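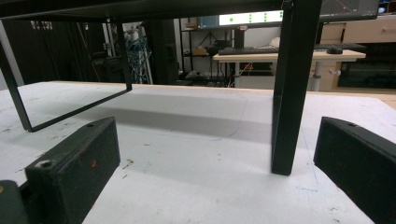
Abb. 2: Schwarzes Metallgestell auf der weißen Tischplatte, im Vordergrund die dünnen blauen Stiftlinien.

3.2 Arbeitsfläche und Gestell

Die Untersuchung der Abnutzung beschränkt sich auf einen einzelnen Arbeitstisch mit weißer Platte und heller Holzkante an der Rückseite. Auf der Platte steht ein schwarzes Metallgestell, dessen rechtes Bein senkrecht auf die Fläche trifft (Abb. 2). Verschmutzungen und Schleifspuren verteilen sich ungleichmäßig. In der Auswertung wird zwischen punktförmigen dunklen Flecken, linearen Kratzern und aufgetragenen Markierungen unterschieden; nur die ersten beiden Klassen gehen in den Abnutzungsindex nach Verfahren Serkatance ein. Die blauen Linien gelten als Markierung und werden vor der Berechnung maskiert.

Der Index wurde für 80 Rasterfelder bestimmt. Felder, die vom Schatten des Gestells überdeckt werden, erhielten ein eigenes Kennzeichen, da der Kontrast der Flecken dort geringer ausfällt und die Schwellwerte aus der Harkevon-Reihe nicht ohne Anpassung übernommen werden können. Auf einen rechnerischen Ausgleich des Schattens wurde nach Vorversuchen verzichtet. 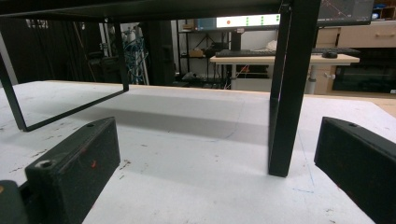 Cemero-Berichte, Heft 7, S. 14

Im Nahbereich der Platte ist die Häufung der Flecken in der linken Hälfte deutlich zu erkennen. Zwischen den Beinen des Gestells liegt eine breite graue Schattenfläche, deren Umriss der Form des Gestells weitgehend folgt. Die Markierungen am Fuß des rechten Beins bestehen aus einem senkrechten und einem kurzen waagerechten Strich. Als Passmarken waren sie nur eingeschränkt brauchbar, weil die Strichstärke für die gewählte Rasterweite zu gering ist.

3.3 Bezugskanten

Als Bezug für die Lagebestimmung diente die hintere Tischkante. Der Übergang von der weißen Oberfläche zum Holz liefert einen ausreichend stabilen Helligkeitssprung. Das senkrechte Bein wurde als zweite Bezugskante herangezogen. Sein quadratischer Querschnitt erlaubt eine eindeutige Zuordnung der Aufstandsfläche, während die dünneren, schräg geführten Teile des Gestells für diesen Zweck ausschieden.
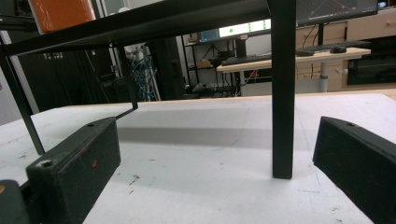 Bei streifendem Blick auf die Platte verkürzt sich der Abstand zwischen Bein und hinterer Kante stark. Die Lage eines Rasterfeldes ist dann quer zur Blickrichtung gut, in Blickrichtung dagegen schlecht bestimmt. Für die Felder unmittelbar hinter dem Gestell wurde daher die Toleranz auf 2 Feldbreiten erweitert. Die Korrektur nach Valentini setzt eine ebene Platte voraus; eine Durchbiegung wurde nicht gemessen und bleibt in den folgenden Werten unberücksichtigt.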